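Call for participants: help us teach a robot arm its way around a kitchen table
Arkdale kitchen study – posted 13th October

Hi there! I run the kitchen study out of our Arkdale rooms and I'm looking for 18 people to come in and drive a robot arm for an afternoon. You don't need any background in robotics, coding or engineering. If you've cooked a meal and can follow a short written prompt, you're who I'm after.

The question behind the study is a pretty simple one. When people steer an arm by hand to show it a job, does it help if each person does the job their own way, or does it learn faster when everybody sticks to the same script? In our pilot, which we called Widum, we collected 142 demonstrations from our own lab members, all following one script. The arm learned those jobs quite well, then fell apart as soon as I moved a bowl to the other side of the table. My hunch is that we were all too much alike. We'd practised on the same gear, we all reached from the same side and we all knew what the arm was going to do next. So now I want fresh hands, and a lot more variety.

You'd be working with ordinary kitchen things: lifting a lid and setting it down, moving a bowl, pushing a toaster lever, turning a saucepan by its handle. Nothing is cooked and nothing is plugged in while you're driving.
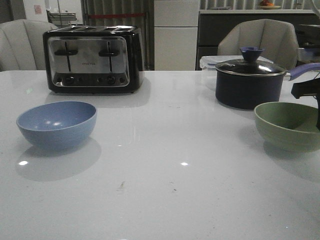 Saucepan, bowls and toaster on the study table, with the gripper at the right.

You hold a controller and the gripper copies your hand. It feels odd to begin with (most people overshoot, I still do) and then it clicks. I'll sit with you for the practice round and after that I'll mostly keep quiet, because I don't want you picking up my habits. Half the group will get a step-by-step script and the other half will just get a goal, like "put the lid on the table", and sort it out from there. You'll be put in a group by random draw, so please don't ask me for the fun one!

Dropped lids and missed grabs are fine. We keep the failed tries along with the good ones – they're useful to us – and you won't be marked on speed. All up I'm hoping for 1,000 demonstrations across the whole group, so there's plenty of repetition, and I'd rather say that now than have you find out halfway through.

The details:
Each person comes in for 2 sessions, both in November.
Sessions are in the afternoon, with a proper break and decent snacks.
You'll get a gift card at the end of each session, and you keep the first one if you decide not to come back.
You need to be an adult and comfortable using a hand controller while seated or standing. Left-handers very welcome, we're short of you.
We record the tabletop, the arm's movements and your controller inputs. Your name is stored separately from the recordings.
You can stop at any point and ask for your data to be taken out.

Sorry, but if you took part in the Widum pilot you can't do this one.

To put your hand up, fill in the interest form on the Golestani Lab noticeboard page, or ask for a paper copy at the Arkdale front desk. Tell me which afternoons suit, which hand you favour and whether you've used a game controller before (either answer is fine). I'll write back with the full information sheet and consent form so you can read them at home before you commit to anything.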